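2018-01-03

**Ketchup thinning at low fill — bench notes**

Picked up the August batch question again. Zestis and Lacson both pass on a full bottle and both fail the customer's squeeze test once the level is down near the shoulder. Zendano passes at either level. Wanted to see whether the failure is viscosity or serum separation.

Set up:

- rotational viscometer, spindle 6, room temp
- samples drawn from the neck and from the base, no stirring
- two minutes at speed before reading
- centrifuge for free serum, same program as August

Zestis, neck sample, first reading 3,000 cP. Lower than expected. Repeated after re-seating the spindle and got the same. Base sample was well over the range for that spindle, so no number recorded. Needs the next spindle up and a fresh draw.

Lacson behaves the same way but the gap between neck and base is smaller. Batch 379 is the worst of the Lacson lot. Colour is fine, Brix is fine, pH is where it was in August.

Snežana Jurić thinks the xanthan is going in too fast on the Ranix mixer and clumping before it hydrates. Plausible — the Ranix has no proper vortex at low fill and the powder sits on top. She will pull the mixer log and check the addition time against the Zendano run. If she is right there should be fisheyes in the sieve residue. I have not looked for them yet.

Open items:

- redo Zestis base sample with correct spindle
- sieve residue, Zestis and batch 379
- ask purchasing if the gum supplier changed after August
- recalibrate the viscometer, nearly due anyway

Storage position is the other variable and I have not controlled it. The retained samples were kept cap up, which lets the serum rise to the neck and gives a watery first squeeze. A bottle lying down, like the red one with the white cap on the grey mesh tray, has the full length of its side for the serum to spread along, so the layer at the outlet should be thinner. Next round: one set cap up, one cap down, one flat, all from the same fill. Draw from the neck only and weigh the free serum from each.
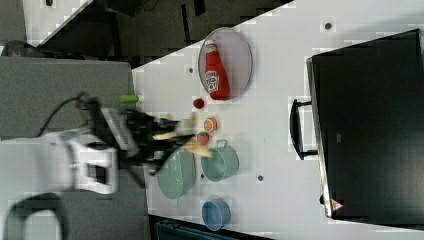
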